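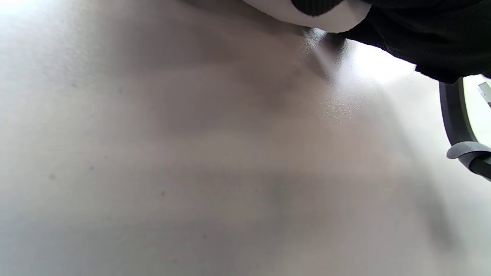
Come write software with me at Rarau! I run the perception side of Fluvum, our toolkit that turns hand-held gripper recordings into training data, and I'm swamped (in a good way).

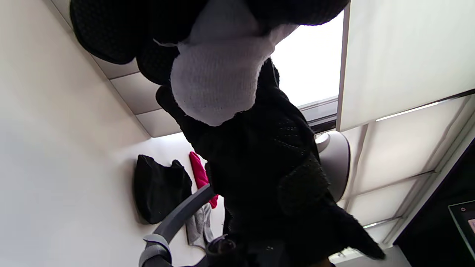
You'd own the tracking code: camera poses, time sync, and the filter that flags clips where the pose estimate drifts. It's mostly Python with some C++, and we have 2,000 clips waiting. 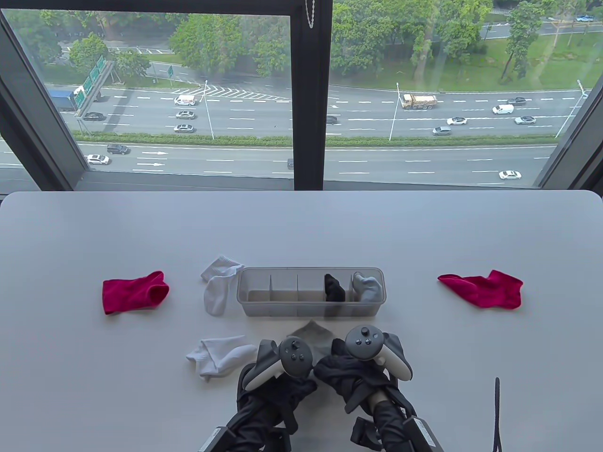
You should like debugging other people's timestamps. A robotics degree is nice, not required. It's a 9-month contract starting in June, 33 hours a week. 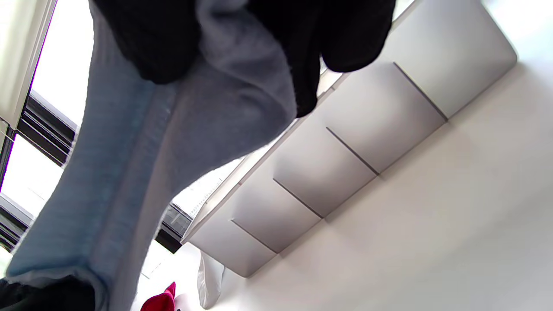

White cabinet by the window, gripper camera view

Send me some code you're proud of!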